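2. Planning what to buy

Work through this section before you order anything. An hour with a tape measure and a notepad now will save you a lot of head-scratching later, and it's a lovely part of the job!

1. Write down every item you want the arm to pick up, with its width at the widest point. Slim things like pens belong on the list too.

2. Try the pick in the simulator first. The Stulluldale scene pack comes with the Brandov licence, so you can compare grippers before paying for one.
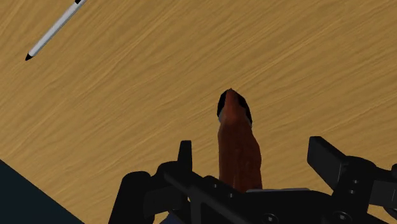 3. Choose the gripper. The simulated two-finger model copes with a surprising range of shapes, so start there – you can add a second tool next year.

4. Measure the table. Allow 60 cm clear on each side of the base.

5. Split your budget. We suggest keeping back 30 per cent for cables, mounts, spare fingertips and training.

Note: Doucette mounts take 4 weeks to arrive. Order them with the arm.

Caution: Do not buy a gripper on its maximum load alone. Add the weight of the gripper to the weight of your heaviest item, and check the total against the arm's limit.

6. Send your list to Hélène Dhillon at Stololdale for a quote. Allow 2 weeks for a reply.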